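Old tower, new job: notes on a teardown

December 26, 2023

The tower had been under my desk since the last move and had not been switched on since spring. I wanted a box for backups. Buying one would have been quicker, but I had a free stretch of December and a machine with a usable case, a usable power supply and a hard drive already mounted in it. What follows is mostly a record for myself, so that next time I don't have to rediscover which screw goes where.

The fault first. It would run for twelve minutes or so under load and then cut out with no message and nothing useful in the log. At idle it stayed up. That pattern usually means heat, and the cooler was the original one, never removed. Yayra Lamptey, who had the machine before me, remembered it doing the same thing in her apartment in summer and said she had dealt with it by opening a window. I ran it for an evening with the side panel off and the time to shutdown got longer but did not go away.

So the plan was: strip it down to the board, clean everything, inspect the socket, put fresh thermal paste on, and rebuild it with only the parts a backup box needs. The graphics card would come out at the end, if the onboard video turned out to work. I left it in at the start so that I had one known-good display output to test with.

Order of work

Power cable out of the wall, then hold the power button for five seconds to drain what is left. Wrist strap on. Side panel off and the case laid on its side, open face up. I do all of this flat. Working on an upright tower means every loose screw goes to the bottom and hides behind the power supply.

Front panel leads get photographed and labeled before anything is unplugged. I used masking tape flags, numbered, and wrote the numbers in a notebook with the pin positions. The labels printed on the plugs themselves are too small for me to read without a lamp, and two of them are the same color.

Cooler next. Warm the machine up beforehand if it still boots, because old paste sets hard and a cold cooler can pull the processor straight out of the socket with it. I gave it 5 minutes on the setup screen, shut down, and then loosened the four screws in a cross pattern, half a turn each. It came away with a twist. The paste was gray, dry and cracked around the outer third, with a clean patch near one corner where it had evidently not been making contact at all. I consider that the explanation for the shutdowns, though I have only the one machine to go on.

Processor out, wiped with isopropyl alcohol, into an antistatic bag. Memory out, into another. Then compressed air through the drive cage and along the expansion slots, in short bursts, holding fan blades still with a finger so they don't overspin.

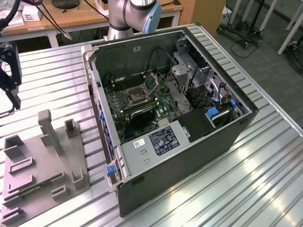
Socket open, memory out, graphics card still seated.

With the cooler gone there is finally room to look at the board properly. I went over the socket with a flashlight held low and to the side, which throws shadows off anything bent or stuck. I found one fiber, probably from a cloth, and lifted it out with plastic tweezers. I would not use metal ones in there. After that I left the socket alone. Every extra minute it spends uncovered is a chance to drop something into it.

The memory slots got air only. The contacts on the modules themselves were dull, and I cleaned those with a lint-free cloth and alcohol, one stroke at a time in the same direction, away from the chips.

The power supply stayed in. I thought about replacing it and decided against it for now. It is rated at 300 watts, which is plenty for a processor, a board and two drives, and the voltages I measured at a spare connector were within tolerance at idle and under load. Taras Antoniuk argued the other side by email: a supply of that age will fail at some point, and in a backup machine it should be swapped before it does. He is probably right. I have put it on the list for the next time I have the case open. I did not open the supply itself and I don't recommend it to anyone. The capacitors hold a charge.

Drives

The existing hard drive sits in the cage on a tool-free mount, blue plastic latch. These latches are a convenience when new and a worry when old. Mine still closes firmly. I tested it by pulling on the drive with moderate force and it did not shift. If it had, I would have gone back to screws.

That drive reported no reallocated sectors, so it stays as the system disk. The backup disk is a new one from Curex, bought mainly because the local shop had it in stock. It went into the second position, with an empty bay between the two for air. I ran a full surface read on it before trusting it with anything. The read took most of a night.

Rebuild

Processor back in, matching the corner mark. Lever down. It needs more force than feels reasonable, as usual. A small amount of paste in the center, cooler down, screws in the same cross pattern, half a turn each, until they stop.

I had one failed start. The machine powered up, the fans spun, and there was no picture and no beep. I reseated the memory. Same result. I reseated the graphics card. Same result. The cause was the auxiliary power plug for the processor, which I had pushed in far enough to look connected and not far enough to latch. Marta Skoryk watched me find it — she had suggested checking it at the beginning.

After that it came up normally. Onboard video worked, so the graphics card came out and went into a drawer. Idle power at the wall dropped by 12 watts with the card gone.

The load test ran for 3 hours with the side panel on. No shutdown. Processor temperature leveled off after the first quarter of an hour and stayed there. Fan noise is lower than before, which I had not expected, and I put it down to the cooler making proper contact.

Cables

The one part I am not satisfied with. The case was built before anyone cared about routing, and the cables have nowhere to go except across the board. I tied the unused drive leads into a bundle and fixed it to the floor of the case, clear of the fan. The front panel leads still run over the top in a loop. It works and it is ugly.

If you do the same, leave enough slack to unplug a drive without cutting ties. I did not, and had to redo it the next morning.

What is left to do

Replace the power supply, see above.

Replace the coin battery on the board. The clock had lost its date when I first turned it on, and I reset it by hand and then forgot to buy a battery.

Set up a second copy of the backup somewhere else. At the moment everything is in one building. Yaroslav Hrytsenko has offered space on his machine in exchange for the same on mine, and we are working out the schedule and who pays if a disk goes.

The graphics card is in working order and free to anyone who wants to pick it up. Write to the usual address.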